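## Comparing hands on small household items

Use one fixed set of items for every hand under test. The Kemdale and Bellamy hands were compared on bag loading: pick an item off the table, lift it over the rim of a paper bag, release. Each item gets 10 attempts per hand. Log a miss, a drop and a crushed item separately, and don't add them together until the end.

Cover the table with a gridded cloth. Squares make it easy to put an item back where it started, and a wrinkle under a thin object changes the result more than a new fingertip does. Smooth the cloth between runs.
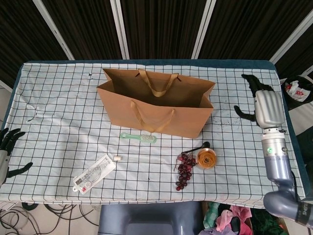

Set the closing force by the softest item. Grapes split well before a hairbrush slips, so start low and raise the limit in small steps. Lift a bunch by the stem if the controller allows a pinch grip. On the Masetti controller, a 30 percent limit held the brush by its handle and left the fruit whole.

Rubber bands are the worst case. Fingers snag a loop and drag the dish along with it. Open the hand fully, wait for the fingers to stop, then back out straight up.

Paper bags:

- Open the mouth fully and square the bottom corners.
- Fold the front handle down outside.
- Replace the bag after 12 loads. Soft sides lean inward and spoil the count.

Wipe the fingertips with a damp cloth before changing hands.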